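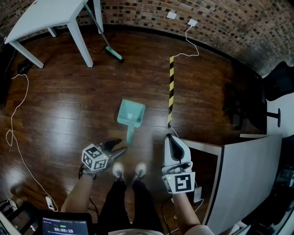 Skundulville Library to Close Reading Room for Floor Refinishing in April

Balogun Flooring will restore the original plank floor; book pickup and returns continue at the side entrance

SKUNDULVILLE -- The Skundulville Public Library will close its main reading room for 15 days in April while the wood floor is sanded, repaired and refinished, the library said. The children's room, the computer desks and the restrooms on the lower level will stay open during normal hours.

The work covers 2198 square feet and will be carried out by Balogun Flooring, which was chosen from four bidders. The same firm repaired the stairs at the Masent Street branch two years ago.

The reading room floor was last refinished when the library moved its front desk to the north wall. Since then the finish has worn through along the main path between the door and the desk, and a number of boards near the radiators have cupped. Staff have been covering the worst spots with rubber mats, which visitors using walkers and strollers have found hard to cross.

"We had complaints about the mats, and they were fair complaints," said Ekene Adeyemi, director of the library. "The mats were a stopgap. We would like people to be able to walk in and get to a chair without watching their feet."

Balogun crews will replace 171 boards before sanding begins. The replacement wood was taken up from a storage room on the second floor of the same building, so that the age and width of the boards match. The storage room will get a plain vinyl floor.

The new finish is a water-based product with a satin surface. The library asked for a low-odor finish so that the lower level could remain in use. The ventilation system serving the reading room will be shut off from the rest of the building during sanding, and the double doors will be sealed with plastic sheeting.

What will change for visitors

The front entrance will be locked for the full length of the project. Visitors should use the side entrance on Husum Avenue, which has a ramp and an automatic door. The book drop outside the front entrance will be moved to the left of the side door.

Items on hold can be picked up at a table inside the side entrance from 10 a.m. to 6 p.m. Holds will be kept for two weeks instead of the usual one. No late fees will be charged on anything due while the reading room is closed.

Adult fiction and nonfiction shelves in the reading room cannot be reached during the work. Staff have moved 500 of the most requested titles to carts on the lower level, where they can be borrowed as usual. Other titles can be requested from the Masent Street branch by phone or at any desk, and a van will run between the two buildings each morning. Newspapers and current magazines will be in the hallway outside the computer room.

The evening book group and the tax help table will meet at Masent Street. The genealogy group will not meet until the room reopens. Story time stays where it is, at 10:30 a.m. in the children's room.

Noise and parking

Sanding will be loudest during the first week, between 7 a.m. and noon. People who need quiet for tests, phone interviews or video calls may reserve one of two study rooms at Masent Street at no charge. Reservations are for up to two hours.

Six spaces in the parking lot closest to the front steps will be taken by work trucks and a dust collection trailer. The two accessible spaces near those steps will be moved next to the side entrance and marked with temporary signs. Street parking on Husum Avenue is free for the first two hours.

Paying for the work

The project is paid for out of the building maintenance fund. It does not draw on the budget for books, staff or programs, and opening hours at both locations will stay the same for the rest of the year.

After the floor has cured, shelving will go back in a slightly different layout. Two short rows of reference shelves will be removed to leave a wider aisle to the copier, and the large tables will be moved closer to the windows. Felt pads are being fitted to all chairs and tables, and a longer entrance mat has been ordered for wet weather. A drawing of the new layout is posted at the lower-level desk, where comment cards are also available.

The dates could shift by a day or two if humidity slows the drying of the finish. Any change will be posted on both doors and on the library's phone line.

About the library

The Skundulville Public Library operates the main building and the Masent Street branch. Library cards are free to anyone who lives, works or attends school in town.

Contact: Office of the Director, Skundulville Public Library. Questions about holds or moved programs may be asked at any service desk.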